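Home | Features | People at Work | Subscribe

The Long White Desk

Marlene Bittencourt has strong views on keyboards, and she would like it known that she did not ask to have them. She looks after desks for Gimico, a small office outfit in Voltatdale, and has 141 of them on her list. "People say they want a clean desk," she told me over a very long coffee. "Then they go and get another keyboard."

The desk we talked about most is long and white and has three. The big one, with the number pad, gets the middle. The other two have drifted to the ends, like relatives at a wedding.
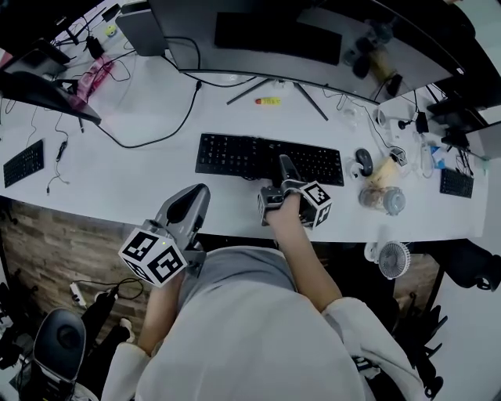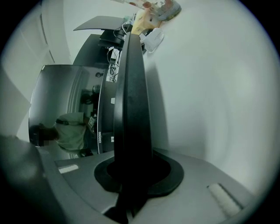
I asked why the spares don't go in a drawer. "What drawer?" she said. "You buy a desk with no drawer, you've decided to live in public."

Cables she considers a moral question. She once spent 20 minutes tracing a black one to its far end, which was plugged into nothing. "I coiled it up and put it back. It could be important - to somebody."

Her one rule is that food goes on the right, away from the power adapters. She admits the rule was made up after lunch had already landed there.

Would she ever clear the whole thing? She looked at me with some pity. "In July, maybe. When they're all at the lake."

Comments

Amirhossein Asadi: Three keyboards is nothing. I have four and a typewriter.

lopes_h: Put a drawer under it!! Mine cost 300 and it's full of cables now.

deskfan895: What was the long cable for in the end?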